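Filed under: Bedroom › Laundry & Linen

Fitted sheets and other small defeats

Mulcahy, the shop I bought my last set from, prints "wrinkle resistant" on the packet. The sheet has read this and disagrees. What follows works on most cotton, and on the Trokus blend if you catch it early.

1. Take it out of the dryer while it is a touch damp, and put it straight on the bed. Folding it "just for now" sets every crease until June.

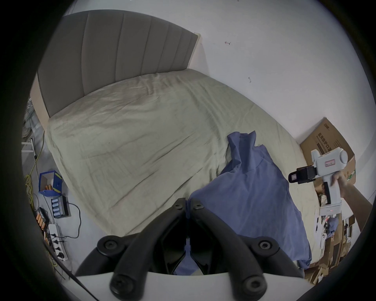
Blue top, still waiting to be put away.

2. Start with the far corner at the head end, then go diagonally to the foot. Doing both head corners first feels sensible and ends with the last one pinging off at two in the morning. If yours pings anyway, buy sheet straps — four to a bed, clipped underneath.
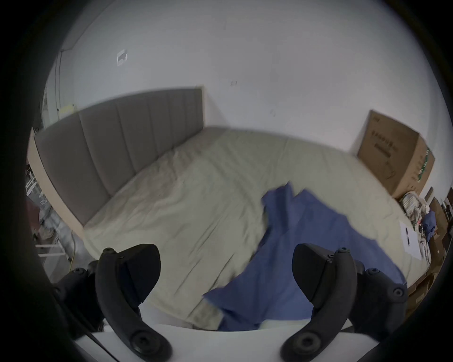 A plant mister of plain water also helps. Spray lightly, smooth outwards with your palms, and go and have a cup of tea.

3. Skip the fabric softener. It makes towels useless as well, but that is another page.

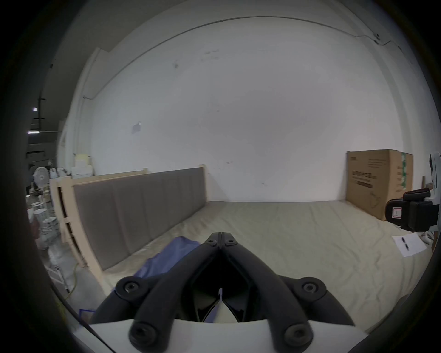
4. Turn the mattress when you change the sheet

End to end, every few months. Write the date down, or you'll turn it back again next week.

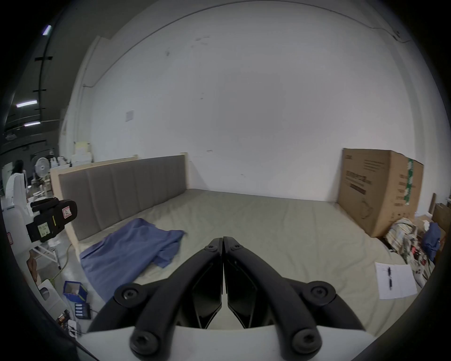
2 min read · 889 views

Padded headboards collect dust in the seams. Use the brush end of the hoover, top to bottom, before the clean sheet goes on. I have done it in the other order more often than I'd like.

Recent tips
Can you iron a pillowcase on the bed?
Emora mattress covers: a grudging review
Where odd socks go
Getting ink out of cotton

Contact · © Pellness Household · Back to top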